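How to Write a Short Graduation Speech

Updated Wednesday, July 18, 2018

These steps are for a guest speaker at a small or mid-sized ceremony. They work for a high school, a community college or a training program. I used them for the spring graduation at Sircombe, and again with a few changes for the evening program at Boltow.

Step 1. Get the time limit in writing

Ask the school how long you have and whether that includes the introduction. Sircombe gave me nine minutes. Ask who speaks before you and what they plan to cover. Two speakers thanking the same list of people is hard on an audience sitting in folding chairs.

Also ask about the room. Kemeys Hall has a fixed podium with a light. Other places hand you a microphone and nothing to put your pages on.

Step 2. Write down one thing you want to say

Put it in one sentence, in words you would use at dinner. "Ask for the job before you feel ready" is fine. "Embrace leadership opportunities" is too vague to build on. If you have three ideas, pick the one you have a story for.

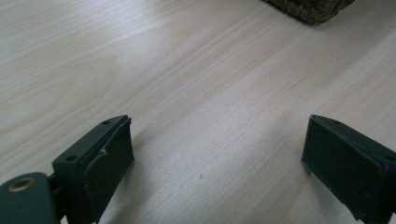 Pale wood grain in daylight.

Step 3. Draft it long, then cut

My first draft ran to 2,000 words, far too many for the time. Most people read a speech aloud at 120 to 140 words a minute, and slower when they're nervous. Do the math before you start cutting so you know your target.

Cut in this order:

Dictionary definitions and famous quotations.
Your résumé. The person introducing you will read it.
Jokes about how long graduation speeches are.
Any second story that makes the same point as the first.

Keep the opening under 300 words. By the end of it you should have congratulated the graduates, thanked the families and started your story.

Step 4. Tell the story with the bad part left in

Mine was about a supervisor's job I turned down at Drelent and regretted for years. I had left out the regret at first – it felt like complaining. Once it went back in, the speech had a reason to exist. Use real details, but change anything that would embarrass a coworker.

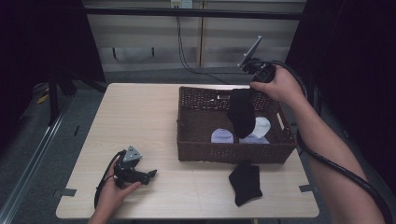 One reader wrote to say that Step 4 is risky with a younger crowd, and that at a high school ceremony she would keep the failure small and get to what came after it quickly. She also suggested trying the story on a teenager first.

I agree with the second part and would do it at least a week ahead.

Step 5. Read it aloud, standing up

Time yourself at least twice. Mark the places where you run out of breath and split those sentences. Stop half a minute short of your limit to leave room for applause.

Print the final copy in 16-point type, on one side of the paper only, with page numbers. Don't staple it. Bring a second copy and leave it with the event coordinator.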